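Totfunde am Strand richtig melden - eine Anleitung für Spaziergänger

Stand: November 2020

Wer an der Küste einen toten Schweinswal oder eine tote Robbe findet, kann mit einer guten Meldung der Forschung viel helfen. Man braucht dafür keine Ausbildung, nur etwas Ruhe und ein Telefon.

1. Abstand halten
Bleiben Sie einige Meter entfernt und nehmen Sie Hunde an die Leine. Das Tier bitte nicht anfassen und nicht ins Wasser zurückschieben. Lebt es noch, rufen Sie sofort an und warten Sie mit allem anderen.

2. Den Ort notieren
Am besten sind die Koordinaten aus dem Telefon. Ohne Empfang hilft auch die Nummer vom nächsten Strandaufgang, zum Beispiel »Plenmont, Aufgang 11, nach Osten«.

3. Fotografieren
Machen Sie ein Bild von der ganzen Seite und je eins von Kopf, Rückenflosse und Schwanz. Abdrücke von Netzen sind besonders wichtig. Legen Sie einen Gegenstand mit bekannter Länge daneben, etwa einen Zollstock.

4. Länge schätzen
Gemessen wird gerade von der Schnauze bis zur Kerbe in der Schwanzflosse. Ist das Tier schon nahe am Wasser, genügt eine Schätzung - schreiben Sie dann »geschätzt« dazu.
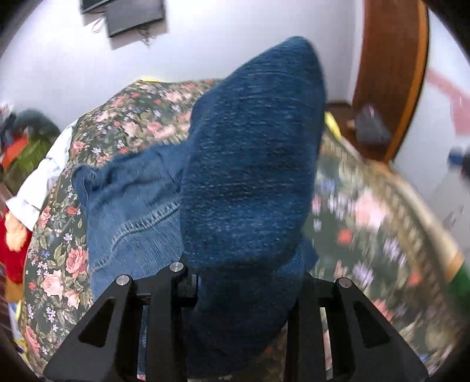 Dunkelblaue Wolle, gestrickt

5. Melden
Die Meldestelle Harkby nimmt Funde per Telefon und Formular an. Im letzten Jahr waren es nahezu 760 Meldungen, auch doppelte. Bitte geben Sie eine Nummer für Rückfragen an und lassen Sie das Telefon noch 60 Minuten eingeschaltet.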